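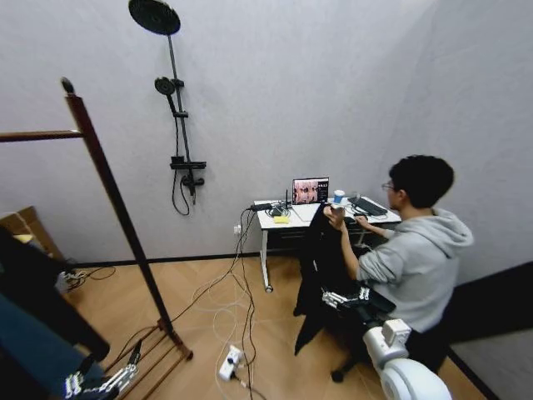 L'arrivée d'un robot manipulateur de vêtements dans un atelier de retouche et de location : effets sur le travail des employés

Rapport de projet, module « Automatisation et organisation du travail »
Remis le 2025-04-26

1. Le sujet et le lieu

Le projet porte sur l'entreprise Billine, qui loue des vêtements professionnels et des manteaux pour les hôtels, les théâtres et les écoles de service. Quand les vêtements reviennent chez Billine, ils sont contrôlés, parfois réparés, puis suspendus par taille et par client. Ce travail est fait à la main. Depuis le mois de février, l'atelier essaie un robot à deux bras, équipé de mains avec des doigts articulés, qui doit apprendre à prendre un vêtement, à le tenir et à le mettre sur une penderie. L'entreprise appelle cet essai le projet Sirkell, et tout le monde dans l'atelier dit simplement « Sirkell » pour parler du robot.

J'ai choisi ce sujet parce que dans notre cours nous parlions beaucoup des usines automobiles, où les pièces sont rigides et arrivent toujours à la même place. Un manteau est un objet très différent. Il change de forme dès qu'on le touche, une manche peut cacher l'autre, et le tissu noir est difficile à lire pour une caméra. Je voulais comprendre ce qui se passe pour les employés quand une machine entre dans un travail de ce genre, et surtout pendant la période où elle ne sait pas encore le faire.

La question du rapport est donc la suivante : quelles tâches sont déplacées, ajoutées ou supprimées pour les personnes de l'atelier pendant la phase d'essai ?

2. La méthode

J'ai passé cinq demi-journées dans l'atelier. J'ai observé le poste de réception, le poste de contrôle et la pièce où travaille le robot. J'ai aussi fait des entretiens avec deux employées du contrôle, un employé de la réception, la responsable de l'atelier et le technicien de la société Zidbridge, qui fournit le logiciel de commande. Les entretiens ont duré 60 minutes au maximum. Je n'ai pas enregistré les voix, j'ai pris des notes et je les ai fait relire par chaque personne le lendemain. Une employée a demandé de retirer un passage, et je l'ai retiré.

L'entreprise m'a donné l'accès au cahier des essais. Pour la période étudiée, ce cahier contient 1 638 prises de vêtement. Une prise est notée « réussie » si le vêtement arrive sur la barre sans tomber et sans aide. J'ai utilisé ces notes comme elles sont, je n'ai pas pu vérifier chaque ligne.

Il faut dire une limite importante. Les personnes savaient que je suis étudiant en automatisation, et je pense que certaines ont été plus polies avec le robot quand j'étais présent.

3. Le travail avant l'essai

Au poste de contrôle, l'employée prend le vêtement dans un chariot et le secoue une fois. Elle regarde le col, les poignets, les boutons, la doublure. Ensuite elle ferme un bouton sur deux, met le cintre et suspend. Toutes ces actions se font dans un seul mouvement, et les personnes interrogées avaient de la difficulté à les séparer quand je leur demandais une liste. L'une m'a dit : « Je ne contrôle pas et puis je suspends. Je contrôle en suspendant. »

Cette phrase est devenue très utile pour mon analyse. Dans le document de départ du projet Sirkell, la suspension était décrite comme une tâche simple et séparée, sans valeur, qu'on pouvait donner au robot pour que l'employée se concentre sur le contrôle. Mais une grande partie des défauts est trouvée avec les doigts, pendant la suspension : une couture qui s'ouvre sous l'aisselle, une doublure humide, une épingle oubliée.

4. Le travail pendant l'essai

4.1 La remise du vêtement

Au début, le robot devait prendre le vêtement seul dans le chariot. Cela ne fonctionnait presque jamais, et l'équipe a changé la procédure. Maintenant une personne tient le vêtement par le haut, le robot approche une main et ferme ses doigts sur le tissu, et la personne lâche quand elle sent que la prise est bonne. Dans l'atelier, on appelle ce moment « la remise ».

La remise demande une compétence nouvelle. Il faut tenir le vêtement assez haut pour que les plis tombent droit, ne pas tirer, et attendre. Les débutants lâchent trop tôt. Les employés qui sont habitués lâchent en deux temps : ils ouvrent un peu la main, regardent si le tissu glisse, puis ils ouvrent complètement. Le technicien de Zidbridge ne connaissait pas cette façon de faire avant de la voir dans l'atelier, et il l'a ajoutée dans la notice.

Avec la remise en deux temps, 79 % des prises du cahier sont notées comme réussies. Les vestes courtes posent peu de problèmes. Les manteaux longs et les vêtements à capuche restent difficiles, parce que le poids n'est pas au même endroit à chaque fois.

4.2 L'attente

Le point qui revient dans tous les entretiens est l'attente. Une employée expérimentée suspend un manteau en quelques secondes, alors que le robot s'arrête, calcule, corrige, recommence. Pendant ce temps, la personne ne peut pas vraiment faire autre chose, elle a une main prise. Certains utilisent l'autre main pour travailler sur l'ordinateur, par exemple pour remplir la fiche du vêtement suivant. La responsable accepte cette pratique, mais elle n'est pas prévue dans la procédure, et le technicien préfère que la personne regarde les doigts du robot.

Je trouve ce désaccord intéressant. Pour le technicien, la personne fait partie du système de sécurité. Pour la responsable, elle est une salariée qui a des fiches à finir avant le soir. Les deux ont raison dans leur rôle, et c'est l'employé qui doit tenir les deux demandes en même temps.

4.3 Les tâches invisibles

Le cahier des essais compte les prises, il ne compte pas le reste. Pendant mes observations j'ai noté les tâches suivantes, qui n'existaient pas avant :

ranger les câbles avant d'ouvrir le passage aux chariots ;
remettre la penderie à sa place exacte quand quelqu'un l'a déplacée ;
choisir les vêtements « faciles » pour les démonstrations ;
relancer la connexion avec le logiciel ;
expliquer l'essai aux visiteurs, y compris à moi.

Ces tâches sont réparties sans règle écrite. En pratique, elles vont à la personne la plus jeune de l'équipe, qui est à l'aise avec l'ordinateur. Elle est contente d'apprendre, mais son travail de contrôle est repris par ses collègues, et cela commence à créer une petite tension — on m'en a parlé deux fois, toujours en fin d'entretien.

5. Ce que pensent les employés

Je m'attendais à entendre surtout la peur de perdre l'emploi. Cette peur existe, et une personne l'a exprimée clairement. Pourtant les conversations allaient plus souvent vers des questions de tous les jours. Qui est responsable si le robot déchire un col ? Est-ce que l'on peut refuser une remise quand on est fatigué de l'épaule ? Est-ce que les minutes d'attente sont comptées dans le rendement ?

Sur la dernière question, j'ai reçu des réponses différentes de la part des employés et de la responsable. Elle m'a expliqué que les objectifs sont suspendus pour les personnes qui participent à l'essai. Deux employés ne le savaient pas et gardaient leur rythme habituel avant et après les séances avec le robot, pour rattraper. L'information a été affichée dans la salle de pause après mon troisième passage.

Du côté physique, l'avantage attendu est réel mais encore petit. Lever les bras pour suspendre des manteaux lourds toute la journée fait mal aux épaules, et tout le monde souhaite que cette partie soit prise par une machine. Pendant la remise, cependant, le bras reste immobile avec le poids du vêtement, ce qui fatigue d'une autre manière. Une employée s'assoit maintenant pour les remises et pose le coude quand elle peut. Elle trouve que c'est mieux.

6. Comparaison avec un autre site

Billine possède un deuxième atelier, appelé Ospina dans l'entreprise, où l'on traite seulement du linge plat. Là, une machine à plier est en service depuis plusieurs années. J'ai pu le visiter une fois. Les opérateurs y engagent les draps par les deux coins et la machine fait la suite. Le rythme est donné par la machine, et les opérateurs ont des gestes très réguliers.

Dans l'atelier du projet Sirkell, la situation est à l'inverse. La machine est lente et irrégulière, et c'est la personne qui s'adapte à ses hésitations. Les opérateurs d'Ospina se plaignent de la vitesse, ceux de l'essai se plaignent de la lenteur, mais les deux groupes utilisent le même mot, « subir ». Je n'ai pas assez d'observations à Ospina pour aller plus loin.

7. Propositions

Je fais quatre propositions à l'entreprise. Elles ont été discutées avec la responsable.

Premièrement, garder le contrôle avec les doigts avant la remise, et ajouter dans la procédure le temps nécessaire pour les coutures et la doublure. Deuxièmement, noter dans le cahier les tâches de préparation, avec la durée et la personne, pendant au moins quelques semaines. Troisièmement, installer un support réglable qui porte le vêtement à la place du bras ; la personne guide seulement le tissu. Le technicien pense que le logiciel peut accepter ce changement, il doit encore le tester avec les manteaux longs. Quatrièmement, écrire qui décide d'arrêter une séance. Aujourd'hui chacun peut appuyer sur le bouton d'arrêt, mais les plus nouveaux n'osent pas le faire devant un visiteur.

La responsable a accepté la deuxième et la quatrième. Pour le support, elle attend un devis. La première proposition est encore en discussion, car elle allonge le temps par vêtement et réduit donc l'intérêt économique qui était annoncé au début de l'essai.

Annexes : grille d'observation, guide d'entretien, extrait du cahier des essais (sans les noms des clients).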